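Painting the Stillness: Light and Household Objects in the Work of Idalina Rocha

Group project report, final version
Divya Pinto, Mirko Grasso, Senthil Pisharody
Supervisor: Senthil Thomas

What we set out to do

Our project was on the still life painter Idalina Rocha and how her handling of light changed between her first show at the Bangera gallery and the later Besten series. Original plan was to cover her portraits too. Dropped that in January, too much material and only three of us.

Main question: did her light get colder because her palette changed, or because she moved the table? Sounds small. It matters for how you read the whole Besten series.

Background

Rocha trained as a sign painter, came to oils late. The early work is small, mostly kitchen things, jugs, bread, a folded cloth. Usually one window, always on the left. She said in the Bangera catalogue that she painted "whatever was still on the table after lunch". The critics at the time liked the brushwork and mostly ignored the light.

The Besten pictures are bigger and barer. One object, sometimes a pair, a lot of table. The window has gone and you get lamp light from above. Shadows shorter, edges harder. Prices also went up but we didn't look at that.

Sources

The gallery catalogue, the Mevita archive, and the artist's own notebooks, which the archive holds as scans. Mevita has 1,582 scanned pages. Of these 1,229 are legible enough to work from, the rest are water damaged or just very faint pencil. Divya read the early notebooks, Mirko the later ones. Senthil P. did the catalogue and the visit.

Method

We looked at each painting in person where we could, from reproduction where we couldn't. For each one we wrote down where the light comes from, the darkest and lightest passage, and what pigments the notebooks mention for that month. Then compared. We did not do any technical analysis — no access to a lab, and the gallery would not have allowed it anyway.

Reproductions were a problem. The catalogue is printed quite warm, so two of the pictures we had marked as "yellow light" turned out to be nearly grey on the wall. Redid those entries. Should of checked earlier.

Findings

The palette barely changes. The notebooks list the same earth colours all the way through, and the same white. What changes is the height of the light and the distance from object to background. Once the lamp is overhead there is less reflected colour from the wall, and the whites stay white. So our answer is the table and the lamp, mainly.

Mirko disagrees in part. He thinks there is a cooler black in the last Besten pictures, and there is one notebook entry that could support him ("new black, try thin"). We left this open.

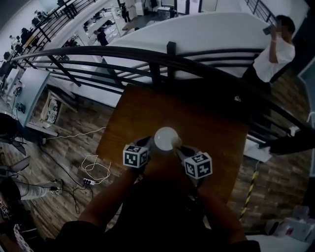
DISCUSSION

Light in a still life is normally talked about as mood. Rocha's notebooks hardly mention mood. They are full of practical stuff, how high to hang the lamp, when to stop for the day, which cloth throws colour on to the jug. We think this comes from the sign painting, where a thing has to read from across the road.

Compared with Stonunance, the group she showed with for a while, she is much plainer. They used strong side light and lots of glass and metal. She kept to dull surfaces. Senthil P. thinks the group has been overstated as an influence and the rest of us agree.

Problems

Reading the handwriting took far longer than planned. We also had two different numbering systems for the paintings until quite late, the gallery's and our own, and the table in the appendix may still have a mistake or two. The portraits would be a good project for somebody else.

Who did what

Introduction and background, Divya. Sources and method, Mirko. Findings, all of us. Discusion and the gallery visit, Senthil P. Thanks to Senthil Thomas for reading the draft and for the loan of the catalogue.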